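Questions people ask us about machines and chores

Clusley Repair and Household Library, Gondotthorpe branch. Last changed in November.

We lend tools and small appliances, and many members ask at the desk whether a machine can already do the boring work for them. I have collected the questions on this page. English is my second language, so please write to the desk if a sentence is not clear.

Can I borrow a robot which tidies the kitchen?

No, we do not have one to lend. We have floor cleaners and one window cleaner, and these each do a single job. For a machine which picks up different things from a table and puts them where they belong, you must wait longer. Such machines exist in laboratories and in some workshops, but they are not yet at the stage where we could hand one over the counter with a leaflet.

What is so difficult about a table?

A person looks at the table and knows at once what is there. A machine has to find the border of each object, decide where to hold it and choose how strongly to press. If the object is clear glass, the camera receives mostly what is behind it. If the object is flat, the fingers must go very near to the table without hitting it.
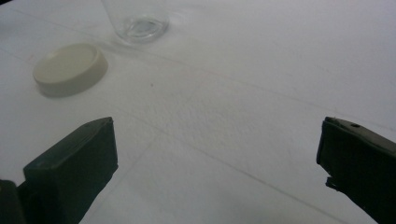
How long before such a machine is sold for homes?

My own guess is many years for a machine which can manage any kitchen, and less for one which does a few fixed tasks. I would not save money for it now. The price must come down, and somebody must also be able to repair it when a finger breaks, which for our library is the more important point.

Do shops and workshops have them already?

Some do, for work which repeats. Our sister branch in Boltness is next to a packing firm where a machine we all call Lu puts full jars into boxes. Lu handled 2462 jars in one shift last spring, and the people there were pleased with it. But the jars come always in the same position, on the same belt, and in the same size. When the firm changed to a lower jar, Lu stood still for 3 weeks until the settings were corrected.

Is closing a jar harder than moving it?

Much harder. To move a jar you need one good grip. To close it you must bring two parts together straight, turn, feel if the thread has caught, and stop at the right moment. If the lid sits a little crooked, a person goes back half a turn without thinking. A machine must be taught to notice this.

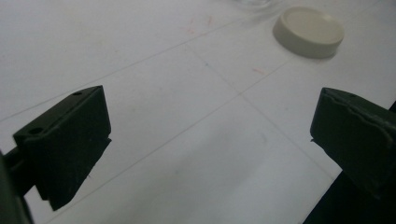
Our members' evening at Clusley was mostly about lids, which surprised me, as I had prepared a talk on vacuum cleaners. Several people believed that the glass would be the worst part of the work. I think the lid deserves equal respect. A round, flat cap lying on a white table, as this cream-coloured one does, offers only a short side wall to take hold of, and two blocky fingers have to come down on either side of it at the correct height. Too high and they close on nothing, too low and they push against the table. A light colour on a light table does not help the camera either. My neighbour's child of two can pick up such a thing, though she will then put it in her mouth.

Would a machine be safe near children and pets?

The floor cleaners we lend are light and slow, and we have had no accident with them. With an arm it is different, because it can swing and squeeze. I would keep any arm in a place with a door until the maker has shown clear tests, and I would read these tests myself.

What can I borrow today which saves work?

The jar opener with the long handle is the most wanted item we have, with over 43 loans this year. It has no motor. We also have a bottle brush set, an electric tin opener and the floor cleaners, which should be reserved in advance. Please empty the dust box before you bring a floor cleaner back.

Can I bring my own machine to be repaired?

You can bring it to the repair table in Gondotthorpe if one person can carry it. Take the charger with you also. We do not open sealed batteries.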